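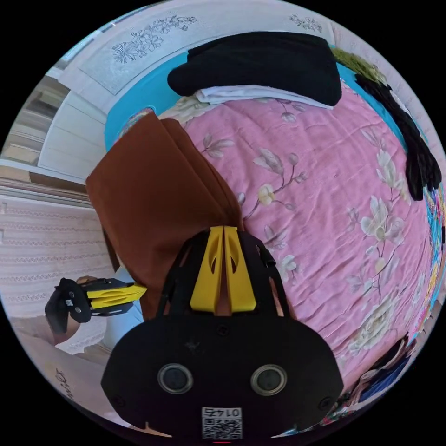 **Household > Bedding and Laundry**

**Thread: Percale or brushed cotton for a warm bedroom?**
692 views

**cadi_gape**
I need two new double sets before the summer. Our bedroom faces south and gets stuffy by the evening. The old sets are brushed cotton and they've gone bobbly, mostly down at the foot end. I've been looking at the Ternetia percale, 180 thread count, 100 per cent cotton. My sister says that's too low and I should hold out for at least double. Does the number matter as much as the shops make out?

Also, the mattress is a Mundurow with a topper on it, so I need a deep fitted sheet or the corners ping off in the night.

**Eliseo Mendoza**
*1569 posts*
180 is fine. It's the ordinary count for percale and it's what a lot of guest houses use. The very high numbers are often got by twisting thin yarns together and counting each one, so you pay more for a heavier sheet that holds the heat.

For a stuffy room I'd go percale every time. It feels crisp and a bit stiff for the first few washes, then softens.

On the depth, measure the mattress and topper together, then add enough for the sheet to tuck right under. Don't go by the word "deep" on the packet. I have two "deep" sheets from different makers and one is a good hand's width shorter than the other.

**northdown**
I don't agree about percale. It creases terribly. If you don't iron, it looks like an unmade bed even when it's made. I went back to jersey after one summer of it and I'm not warm at all.

**Eliseo Mendoza**
It creases if it's left in the drum. Take it out as soon as the cycle ends, give it a proper shake and hang it by the long edge. I haven't ironed a sheet in years. Pillowcases I do, but that's my own fussiness.

Jersey is comfortable but it stretches. Mine went baggy in the middle.
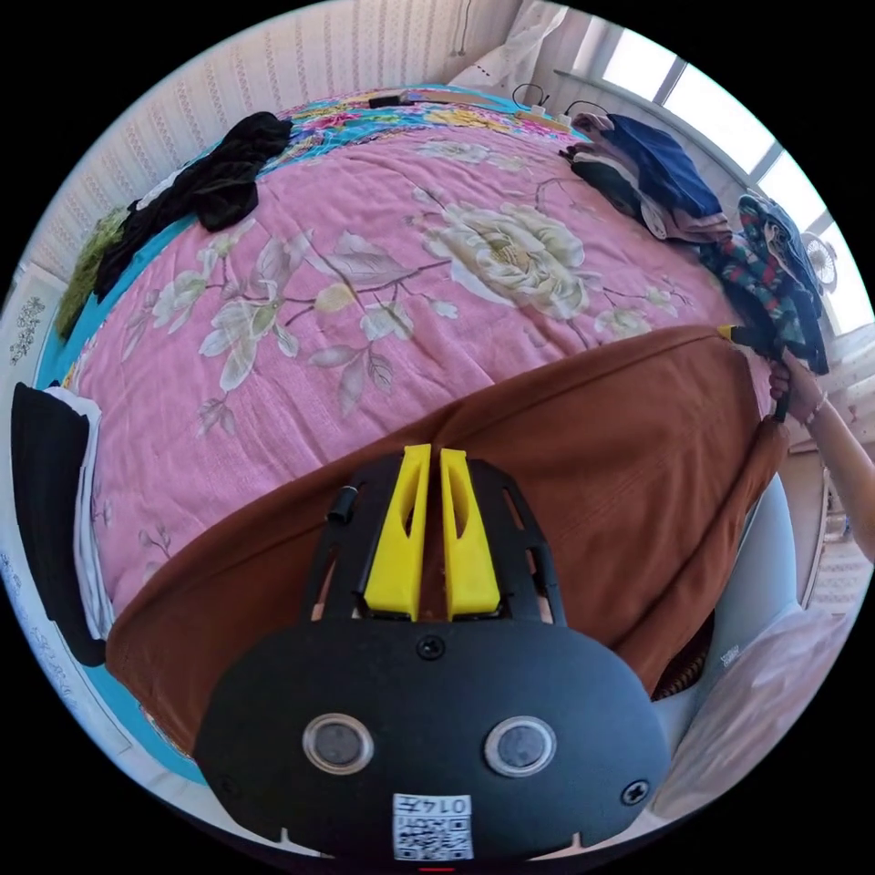 Going back to the fitted sheet, look at the elastic as well. Some only have it at the corners. You want it running the whole way round, otherwise a topper will work it loose whatever the depth is.

**cadi_gape**
Thanks, that's helpful. I hadn't thought about the elastic. The old ones are corners only, so that may be half the problem.

What temperature do you wash at? Mine have always gone in at 60 and I wonder if that's what's done for them.

**tumbledown_lil**
40 for us, with a hotter wash if someone's been ill. My machine is a Lotberg and the cotton programme goes on for ever, so I use the mixed one with an extra rinse. Sheets come out fine.

The bobbling is more likely to be rubbing than heat. Brushed cotton has a raised surface and it will always do it in the end, especially if you wear socks in bed. Turn the sheets and duvet covers inside out and don't wash them with towels.

**northdown**
60 for bedding here. My daughter has a dust mite allergy and we were told to wash hot. It depends on who's sleeping in it. The sheets do wear out sooner, I'll give you that.

**tumbledown_lil**
Fair enough, I'd do the same with an allergy. I was going by an ordinary household.

**parsnip**
Has anyone had the Ternetia ones shrink? I bought a set in March and the fitted sheet was a struggle to get on after the second wash. The label said to allow for some shrinkage but didn't say how much. I had tumble dried it, which I suppose didn't help.

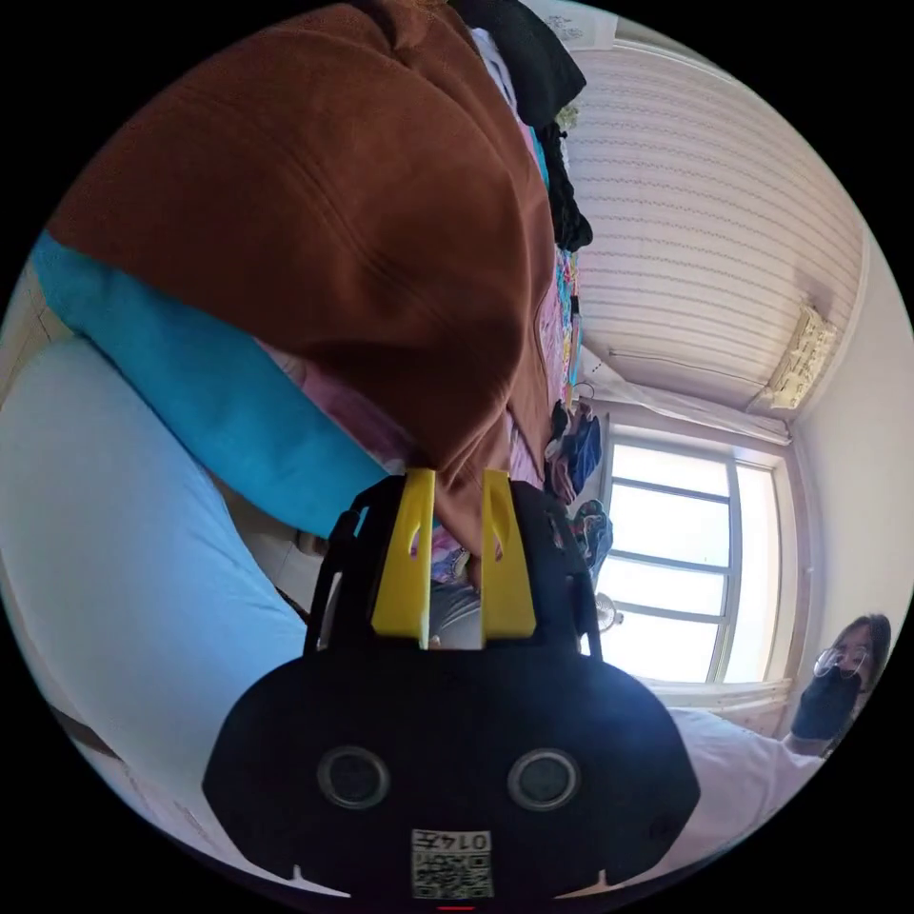

The duvet cover was all right, and so were the pillowcases. It was only the fitted sheet, and only in length as far as I could tell. I've kept it for the spare bed, where the mattress is thinner.

**Eliseo Mendoza**
Tumble drying will do that to plain cotton. Line dry it for the first few washes and size up if you're between depths. Rivas will swap a set if it's still in the packet but not once it's been washed, so measure before you open it.

**northdown**
Rivas swapped a washed one for me. I took the receipt in and complained that it had shrunk. It may depend on the branch, or on who's at the desk.

**Eliseo Mendoza**
I stand corrected. They refused mine.

**cadi_gape**
I've measured it now with the topper on and it needs the extra deep. I'm going to order one set of the percale, in white, and see how we get on with it before buying the second. If it creases as badly as northdown says, I'll try the jersey for the other.

The brushed cotton can go back in the cupboard until the weather turns.
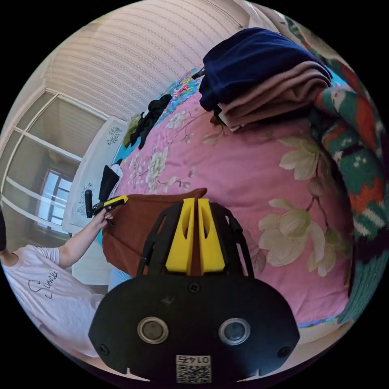 *Yellow fingers and black housing, from behind*

**parsnip**
Let us know how it washes. I'd like to hear whether yours shrinks on the line as well.

**tumbledown_lil**
Cut the bobbly ones up for dusters when you've finished with them. Brushed cotton is very good on skirting boards.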